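Sillgate Opens a Bathroom Showroom You Can Try Out

I'm Leonidas Tsakiris, and I've wanted this for years - a room where you can lift the lids before you buy! Our new Koltasora room opens in July with several toilets side by side on gray tile. 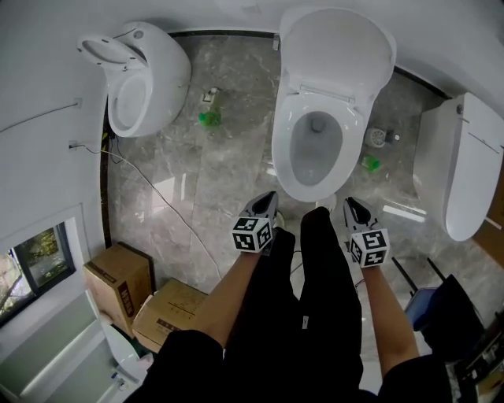 Seats and cleaning

Every seat we stock fits one of 24 bowl shapes, and we'll help you find yours. Bring your measurements.

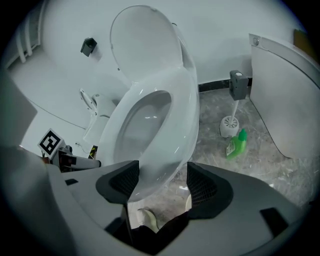 A glossy white seat with its lid up.

We keep brushes and cleaner out too, so ask us about upkeep.
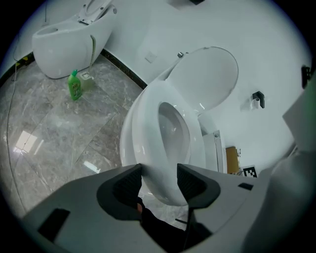 Kuusisto wrote that the old Fliden store never let anyone compare seat heights, and that 112 catalog pages were no substitute.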